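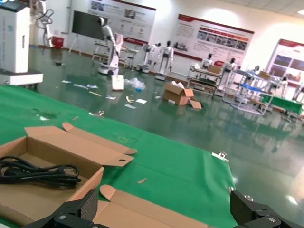 Campus Life

I handed in my last essay of the year at ten to five in the afternoon, with ten minutes to spare, and then I went home and slept through dinner. That's the big news from me! Two years of evening classes at Clelport, a day job the whole way through, and for the first time since I signed up I have a whole summer with no reading list in it.

The essay was meant to be 2,039 words shorter than my first draft. My tutor, Hipólito Tapia, sent the draft back with one line at the top (cut the bit on canals) and he was right, though I sulked for a whole evening. The canals had taken me most of May. 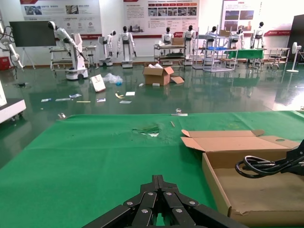

I've still got the dissertation to plan, and I need a 500-word proposal before we're back. But that can wait. My cousin has a spare room in Hurarora and I've booked a cheap train, the slow one that stops everywhere, and I'm taking two novels and no laptop. My mum thinks I'll last three days before I start making notes on something - she knows me far too well.
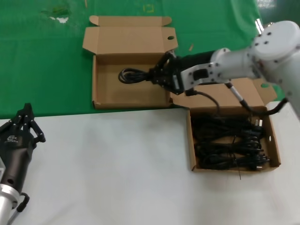 Also this week

Remzi Coşkun from my seminar group has passed his resit with a mark of 80, and he's been unbearable ever since (well done, Remzi). The library wants all long loans back before the break, so I'll be going in with a very heavy rucksack. And the end-of-year meal is at Sezer, seven o'clock, bring cash.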